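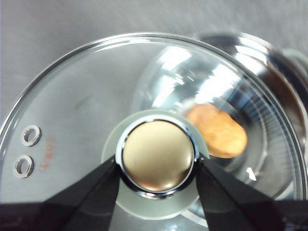 Last changed 12th June by Nathalie Kramer (added the bit on rinsing, fixed my spelling of madder)

Dye room notebook, onion skins and the second madder bath

Well, the onion skins are finally used up, and I can see the floor under the back shelf again for the first time since January. I want to get all of this down while I still have yellow under my fingernails, and while I can still remember which skein went into which pot, as the tags did not all survive (more on that below, and yes, I know, I was the one who said the paper tags would be fine).

The wool is the Uddale, the plain undyed two-ply that came in on the big cones. I wound it off into 13 skeins over a couple of evenings and put the whole lot on the scale, and it came to 2,178 grams dry. I had been expecting around 2,000 from what was written on the invoice, so either they were generous or the wool had been sitting somewhere damp and was carrying a bit of water with it. I'd lean toward the damp. It felt cool in the hand when it came out of the bag, and the cones had that sheepy smell that you get when the weather is wet. If anybody weighs the rest of it after it has been in the warm cupboard for a week, please write the number in here, I'd love to know.

Scouring went the way it always does with Uddale, which is to say it took longer than I wanted. There is a spinning oil in it that doesn't care for lukewarm water at all. I gave it a long soak in hot water with the plain dish soap, let it cool down in the pot with the cover on, and then did the same again, and the second water was still a little cloudy. I stopped there. In the old days I would have gone a third time, but the last time I did that the yarn came out feeling like string, and I had to apologize to everyone who knitted with it.

Mordant was alum, with a little cream of tartar, worked out from the dry weight the way we have it written inside the cupboard door. I dissolved it in a jar of boiling water first and then stirred it into the pot before any wool went near it. I held it just under a simmer for an hour and left it overnight. I do think the overnight part matters more than the hour. I've no proof of that, it's only a feeling after years of doing it both ways, and I'd be glad for someone to do it properly side by side with two skeins and prove me wrong.

Now, the onions. Okitness had been saving skins for us since the winter, bless them, and they arrived in paper sacks with a fair number of actual onions hiding at the bottom (soup for everybody). The red and the yellow skins were mixed together. I had meant to sort them, I really had, and I sat down with a cup of tea and sorted for as long as the tea lasted and then thought, no. So what we have is a mixed bath, and the color is a mixed color, somewhere between a good rust and the brown of strong tea. I am very fond of it. It won't match anything we have done before, and it won't be possible to do it again unless Okitness happen to eat exactly the same onions.

I simmered the skins for an hour and a bit, let them sit, and strained them through the old curtain. A word about the curtain: it is coming to the end of its life. There is a thin patch near the hem and bits of skin were getting through, and I spent a silly amount of time picking them out of the wet wool afterward. We should find another one. Something with an open weave, not too precious, and big enough to go over the tall bucket and be tied with a cord.

The first eight skeins went in together, which was too many for that pot. They were packed in tightly and I couldn't turn them properly, and when I lifted them out there were pale places wherever one skein had been pressed against its neighbor. Some people like that, and I can imagine it looking rather nice in a plain garter stitch shawl, but it wasn't what I was after. I put them back with more water and moved them about gently every few minutes, and most of the pale places filled in. Not all of them! If you pick up a skein and find a light stripe running through the middle, that's what happened, and it should be used for something where it doesn't matter.

The remaining skeins I kept for madder. Petkov sent the root already chopped, and it is lovely stuff, much redder when you break a piece open than the last lot from Metby. I don't want to be unfair to Metby. Theirs was older, and I'd stored it badly, and it still gave us that peach color that everyone wanted for baby blankets. But the Petkov root is in a different class and I would order it again tomorrow if the budget allowed.

I soaked the root overnight in cold water and poured the first water off into a separate jar. It's quite yellow and I've kept it, it's on the windowsill with a saucer on top, so please don't pour it down the sink. Then fresh water, a spoonful of chalk, and the heat turned as low as the ring will go. Our water is soft here and madder wants the chalk. What it doesn't want is boiling, and this is where I ask you all, kindly, to stay in the room with it. It goes brown when it gets too hot and it won't come back. I sat beside it with the thermometer and my knitting, and every time the needle crept up I turned off the ring and counted a row or two and turned it on again.

A glass lid is a great comfort for this kind of job, by the way. You can see if it's starting to bubble without letting the heat out, and wool does like an even temperature. With the enamel lids I'm forever lifting and peeking.

The color came slowly. At the half hour I thought it would be salmon and I was getting ready to be brave about it. By the end of the second hour it was a proper brick, and after a night in the pot it was deeper still, a warm orange-red that I keep going back to look at on the line. There's a fair amount left in that bath too. I squeezed the water out of a little test hank when it had gone through afterward and it was a soft coral, so there's a second bath there for whoever gets to it first. It won't keep for more than a few days in this weather.

Rinsing: let the wool cool in the bath first, all the way, and don't be tempted to run it under the cold tap while it's still steaming. I've seen good soft wool turned into a doormat that way. The onion skeins rinsed clear almost at once. The madder ones went on and on, as madder does, with little grains of root falling out even at the end. I shook the rest out once they were dry, outdoors, standing upwind, having learned that lesson in a cream sweater.

About the tags. The paper ones turned to porridge in the mordant pot. From the next batch on I'd like us to go back to knots in the tie yarn, one knot for alum, two for alum and iron, and a loop for anything without mordant. It's old-fashioned but it survives everything. For this batch, all of it is alum and none of it has iron, so at least there's no mystery there.

Light test: I've wound a few turns of each color onto a card, covered half with foil, and taped it inside the south window next to the kettle. Onion isn't known for lasting and I expect it to lose some of its warmth. Madder I'd trust with my life. Please don't move the card to get at the window catch, use the other window.

Still to do, when somebody has a free afternoon: try a splash of iron on one of the stripy onion skeins, which ought to bring it down to an olive brown and hide a multitude of sins. Write to Okitness to say thank you and ask if they'd mind keeping the reds and yellows in separate sacks. Find a curtain. The spent madder root is drying on newspaper on top of the cupboard and can go through once more with some of the handspun.

N.K.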